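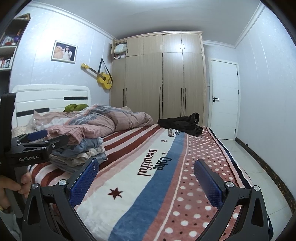 Windscreen Chips and Cracks: Your Questions

Can my chip be repaired, or do I need a whole new windscreen?

If the chip is smaller than a two-dollar coin and hasn't grown legs, we can usually fill it. Long cracks, anything right at the edge of the glass and anything squarely in front of the driver's eyes will generally mean replacement. We'd love to tell you over the phone, but everyone's chip is "tiny" over the phone.

It's been there since July and hasn't moved. Why bother?

You might get away with it for years. You might also hit a speed hump tomorrow and watch it cross to the passenger side. Dirt and moisture work their way in as well, so an old chip never fills as neatly as a fresh one.

What should I do until I can get in?

Put a bit of clear sticky tape over it, on the outside, and keep it out of your line of sight. Go easy on the demister and don't tip hot water on a frosty screen. Please leave the super glue in the drawer. We can't get our resin past it.

Will the repair be invisible?

No. You'll probably still find a faint mark if you go looking, and having paid for the repair, you will go looking. The job is to stop the damage spreading and make it a lot less noticeable.

What does it cost?

A single chip is $200 at either workshop. A second chip on the same windscreen, done at the same visit, is half that. Replacements vary wildly with the car. A plain windscreen for a Balto hatch is $287 fitted, while the heated one for a Satura wagon, with the camera bracket and rain sensor, comes to $1,285 before anyone has calibrated anything.

What is calibration, and is it a way of getting more money out of me?

If your car brakes by itself or nags you about lane markings, there's likely a camera looking through the windscreen. Fit new glass and the camera may need to be taught where straight ahead is. It goes on the quote as its own line, so you can glare at it separately.

Does insurance cover it?

Often, but policies differ on the excess and on whether a glass claim affects anything else. Ring your insurer before you book. We can send them photos and a quote, but we can't sit on hold for you.

How long does it take?

A chip takes almost 40 minutes, kettle included. For a replacement, leave the car with us for the morning. The adhesive needs time to cure before you drive, and we'll write the safe drive-away time on your job card.

Can I wash the car afterwards?

After a chip repair, yes. After a replacement, stay away from automatic car washes and pressure washers for 2 days, and leave the retaining tape on for the first night, however silly it looks.

Where are you?

We have workshops in Oravec and Tamberg. Both open at 7.30 am. Oravec has the better parking and Tamberg has the better biscuits.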